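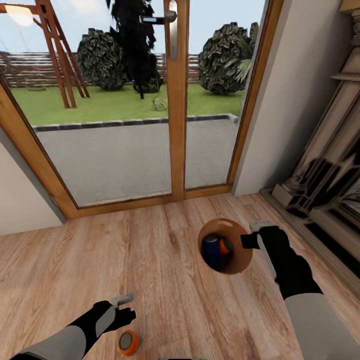

Is the Birance handheld metal detector good enough for checking people at the door of a mid-sized venue?

It is good enough for small knives and tools at a steady walk-in pace, provided the staff have been trained to use it. It won't find anything that isn't metal, and it is slow if you leave it on the highest setting.

Birance Handheld Detector Review
By Encarnación Cabello
Apr 8, 2026

I run door security for a concert hall in Trondcombe. Our old wands were Caputo models, and by last October two of them had cracked battery doors held shut with tape. We bought six Birance units through Gasau, our usual supplier, and paid the normal price for them.

The log for the season shows 3586 people checked with the new wands. Of those, 2371 went through on the medium setting and the rest on low or high, depending on the event and what the briefing called for.

Build and handling

The Birance is lighter than the Caputo and has a flatter paddle. The grip is ribbed rubber and stays put in a gloved hand. The on switch is a slider on the side, and it is stiff. Rin Takeda, who works the east door, ended up pushing it with a coin for the first week. It has loosened since.

There is a loop for a wrist strap but no strap in the box. The holster is sold separately. I think both should be included at this price.

Detection

We tested each unit before it went into use, with a set of test pieces: a folding knife, a box cutter blade, a steel key and a short length of pipe. On medium, all of the wands picked up the knife and the pipe through a winter coat. The box cutter blade was missed a few times when the wand was held too far from the body. On high it was found every time, and so were belt buckles, bra wires, jeans rivets and the foil in a pack of gum.

Low is only useful for looking for large objects. We used it for one outdoor event and I would not do so again.

Keep the paddle close and move it slowly. Most misses in our tests came from people waving it too fast. Gonçalo Vilela put together a short drill for new staff, where one person hides a test piece and the other has to find it, and I would make time for something like it whichever wand you buy.

Alerts

You can choose sound, vibration or both. The sound is clear in a quiet lobby and useless next to a loudspeaker. Vibration is strong enough to feel through gloves. There is also a red light on top of the handle, but it is hard to see in direct sun.

Vibration only is what we use now. It keeps the line calmer, and the person being checked doesn't get a loud beep in front of everyone because of a zipper.

Battery

It takes a single 9-volt. The low battery light came on late in two units, with almost no working time left after it. We change batteries on a schedule now and ignore the light. A rechargeable pack exists, but Gasau had none in stock.

What it doesn't do

A hand wand is one layer. It does not replace a bag search, and it tells you nothing about powders, liquids or plastics. If your risk assessment calls for explosives screening, you need different equipment and probably outside advice. It also does nothing about a crowd standing in the street, so look at how long your line gets before you add any check that slows it down.

Compared with the Caputo

The Caputo is louder and has the better switch. The Birance finds small blades more reliably and is easier on the wrist over a long shift. Sioned Prydderch still prefers the Caputo and keeps the last good one at the stage door.

Faults so far

One unit gave constant false alerts and was replaced by Gasau without argument. Another has a rattle in the handle that doesn't affect anything.

Rating: 4 out of 5. I took a point off for the missing strap and the battery light.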